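Coming back to it: notes for my talk on evening classes for grown-ups

6 min read
55 shares

(Start without the slides up. Say hello, say where the loos are if the host hasn't.)

I'm going to begin with the form, because I hated the form. When we started the Hukau evening class in Sotton, the first thing anyone got from us was four pages to fill in. Name, address, last school attended, qualifications, reason for leaving. Reason for leaving! We were asking people who'd left school at thirteen or fourteen to write down why, in a box two inches wide, before we'd even offered them a cup of tea. And a fair few of them couldn't read the form well enough to know what it wanted. I handed one to a woman who looked at it, told me she'd left her glasses in the car, and went out to get them. She didn't come back for a year and a bit.

(Pause. Don't rush this bit, I always rush it.)

So we binned the form. Now you come in, you sit down, someone has a chat with you, and we write down your first name and a phone number. Everything else can wait till week three or four. I know some of you have funders who want it all on day one, and I'll get to funders, but ask them. I did ask, and they said week four was fine. I'd spent months assuming it wouldn't be.

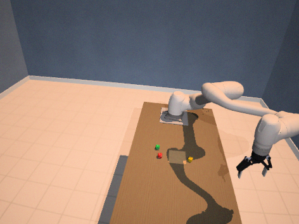 White robot arm on a long brown table, gripper open

Right, who comes. People picture somebody quite old, and yes, we've got grandmothers, but we've also got lads of nineteen who stopped going after a bad year and never quite restarted. Parents who want to do the homework with the little ones. A lorry driver who wanted to pass the theory part of a course at work and had been dodging it. We had 21 on the register this autumn, which for a class that meets above a carpet shop I think is pretty good going.

What they've got in common is mostly that leaving school wasn't their idea. Money ran out, or a parent was ill and somebody had to mind the baby, or they moved and there wasn't a place. They carry it round as if it was a decision they made. I've heard "I wasn't bright enough" so many times, and then you sit with them over a bus timetable or a payslip and they're sharp as anything.

(Ask the room: who here has ever pretended to read something? Put my own hand up first. Contracts, in my case. Every time.)

Next bit is about time of day. We tried seven till nine on the grounds that people had finished work, and it was a disaster, the bus back out past the estate stops at half eight. So we moved to half five, with food. The food matters more than I can tell you. It doesn't have to be fancy, ours is soup and bread, sometimes a big tray of rice if one of the learners has been cooking. People who've come straight from a shift can't do fractions on an empty stomach and neither can I.
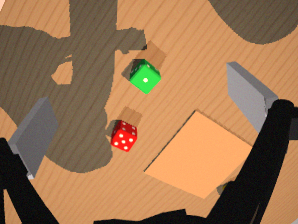 And then there's the minibus. It's called Marty, I don't know why, it came to us already called Marty and it's painted on the back. Before Marty, we lost people every winter. Dark at four, rain, a long walk from the last stop, you can see why the sofa wins. Once there was a lift home, January stopped being the month where I sat there with three people and a very large pan of soup. If you take one practical thing away from tonight, sort the journey home before you sort the curriculum.

(Skip the next paragraph if they've started me late.)

A word on who teaches. I'm not a trained teacher, I was a school cook, and I did my own English exam at forty-two in a hall full of sixteen-year-olds. We do pay a qualified tutor for two sessions a week and she's worth every penny. The rest is people sitting alongside. I'd say be careful with the ones who are too keen to help, bless them. They finish the sentence for you. I was one of those, and it took a learner telling me quite sharply to put the pen down before I noticed I was doing it. I now sit on my hands, literally, it's very uncomfortable. 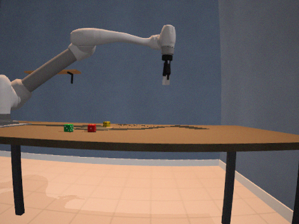 The arm stretched across the table, blue wall behind

Money, then. I promised I'd be open with figures so I will be. Last year it cost us £1835 to keep Marty on the road, and that was with a new exhaust. Books, paper and exam entries came to £1397. The tutor is paid separately through a local grant and the room is cheap as long as we don't mind the smell of carpet underlay. Iteo, the printing firm out by the ring road, does our worksheets for free, and they print them in a decent size on cream paper, which several of our people find easier on the eyes. I only asked for a discount. I nearly didn't ask at all.

If you're filling in an application, put the exam fees in from the start. I left them out the first year because it felt like tempting fate, and then we had people ready to sit and I was going round with a bucket outside the supermarket.

(Drink some water.)

What do we count as it having worked? Funders like certificates and I like them too, I've got mine in the hall. But we've had people leave us without one and I wouldn't call that a failure. One chap came for half a term, learned to write his own address and fill in a delivery slip, said thank you very much and off he went. He'd got what he came for. Somebody else has been with us for years and is in no hurry whatsoever. I've had to learn to be relaxed about both.

The thing I still haven't cracked is the ones who miss two weeks and then feel too embarrassed to come back. We ring. We used to send a letter (yes, I know, a letter, to people who struggle with letters). Ringing gets maybe half of them. A text with just "soup is leek tonight" does surprisingly well, so feel free to pinch that.
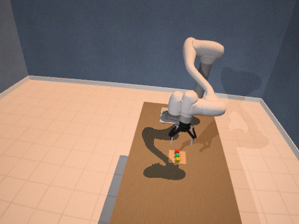

Notes by the Hukau evening class organiser, Sotton | Oct 29, 2019

If there's time, do the bit about young people. Some of ours have teenagers at home who are wobbling about school, and they want me to go and give them a talking to. I always say no. The best talking to I've seen was a mum doing her spellings at the kitchen table and asking her son to test her. He was merciless. She got nine out of ten the week after, and he'd started bringing his own books down to the table by then too.

Questions I usually get:

Do you take people who already have some exams? Yes, if there's a chair.

Do you do computers? A bit, on Thursdays, slowly. Mostly passwords.

Can we borrow your worksheets? Yes, please do, they're in the blue folder by the door. Leave me one of each though because last time I went home with an empty folder.

How do you get the word out? The launderette window, the doctor's, and whoever came last year telling their sister. I've paid for leaflets once and we got one person, who'd come in to complain about the leaflets.

(Remember to thank the kitchen. Collect the folder. Marty needs to be back by ten.)

21 comments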